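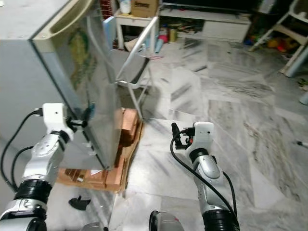 Fridge doors by remote: tips for the patient
Workshop tips, 7/26/26

Teaching a two-armed robot to open a fridge sounds like an afternoon's work. I started in May. These are the notes I wish had come in the box with the Nallero hand controllers, instead of the leaflet about recycling.

Open the door yourself first, slowly, and watch your elbow. A door swings in a curve, and a gripper pulled straight back will either let go or take the fridge with it.

Take hold of the edge of the door if you can get at it. Moulded handle recesses suit human fingertips and very little else.

Small fridges shift. Ours stands on wooden blocks and cardboard, so I push it back to its tape marks before every run. If the blocks have crept, start again. Your model will happily learn the creep.

Use one arm for the door and park the other somewhere dull. An idle arm that wanders in every demonstration becomes part of the lesson, and you will spend a week wondering why the robot waves at the shelves.

Check the cables with the door shut, half open and fully open. A loop that looks generous at the start can be tight by the end. Zustham sell clips for this. Garden ties do the same job and come in green.

Pause for 2 seconds once the fingers have closed. It feels daft, but it makes the grip easy to find when you trim the recordings in Tanoli.

Bin the bad ones the same day. I once kept 11 fumbled pulls "for variety" and got a robot that fumbled with great confidence. 20 clean runs did more good than the whole of the previous fortnight.

Move things a little between batches - the fridge by a hand's width, the starting pose of the arm, the curtains. Leave the floor clutter alone during a batch, and look for small bits of plastic before you move the base.

Stop after 5 poor runs in a row. The Gavus manual suggests recalibrating at this point. I suggest tea, then recalibrating.

Shut the fridge before you go to lunch.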